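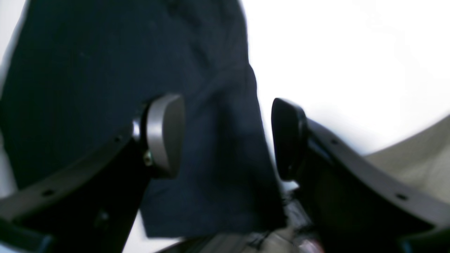
Navy fabric, close up.

The Pivico Everyday Tee

We have been making the Everyday Tee for quite a while now, and it is still the shirt most of us here reach for first in the morning. It's a plain short-sleeved crew neck, cut a little longer than the ones you find in multipacks, with enough room through the shoulders that you can get a suitcase down from a closet shelf without showing your belly to the whole room. If you've written to us in the past asking for "the one my brother has, the soft one" -- this is almost certainly it.

The cloth

Our jersey is 82 percent combed cotton, and the rest is a wood-based fiber that our mill sells under the name Colluvwood. Aiguo Luo, who buys all our yarn, spent most of a winter going back and forth with the Ostapchuk mill over how tightly it should be knitted. Too loose and it drapes beautifully but bags at the elbow by lunchtime. Too tight and you feel like you've been wrapped for shipping. What they settled on is a middle-weight cloth that you can wear on its own in July and under a sweater in March, and it has a nice dry hand to it, a bit like a good pillowcase.

We dye the yarn before it's knitted, which takes longer and costs us more, but the dark shades hold up so much better that we wouldn't go back.

Colors

Black, Harbor Navy, Oatmeal, and Brick. A green is on the way, and yes, we know we said that last year too! The first batch came out closer to pond than pine and Violeta Riquelme, who runs the dye room, sent the whole lot back.

Fit and sizing

Sizes run from XS to 3XL. Most people should take their usual size. If you are between two sizes, go up if you like a roomy shirt and down if you plan to wear it under a jacket. The sleeves end a little above the elbow on most folks. For the record, Tane Whitcombe in our shipping room is very tall and wears the XL, and it stays tucked in all day.

The easiest way to check is to take a shirt you already love, lay it out on a table, smooth it with your hands (don't stretch it) and measure straight across from armpit to armpit. Then compare that with the width for each size on our size card, which you can ask for by mail or find tucked into every package.

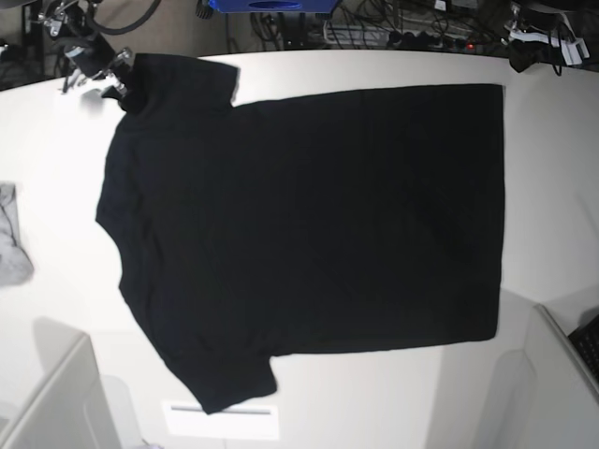 Black T-shirt laid out on a white tabletop.

Looking after it

Wash it inside out in cool water with similar colors. It will shrink a touch the first time, and we've allowed for that in the cutting, so please don't panic and order a bigger one after the first wash. Line drying is kindest. If you use a dryer, keep it on low and take the shirt out while it's still very slightly damp, then give it a good shake and fold it. Ironing is up to you. I never do, and my mother has opinions on the subject.

Skip the fabric softener, please. It coats the cotton and the shirt stops soaking up sweat the way it should, and in black and navy it can leave pale streaks that take several washes to get out.

Repairs

Every Everyday Tee comes with free seam repairs for 3 years. Mail it to us clean, with a note saying where the trouble is, and Yaryna Didenko will put it right at our Oltcombe workshop. She usually has shirts back in the mail within 11 days, a bit longer before the holidays. Small holes she can darn too, although the mend will show if you go looking for it -- some customers now ask for a bright thread on purpose, and she loves those.

Ordering

Shipping is free on orders over $80. Unworn shirts can be returned or swapped for another size, and the second shipment is on us. If you need a stack of them for a shop, a choir or a kitchen crew, write to Hryhorii Palamarchuk in our orders office and tell him the sizes and colors you're after. He answers everything himself, generally before ten in the morning.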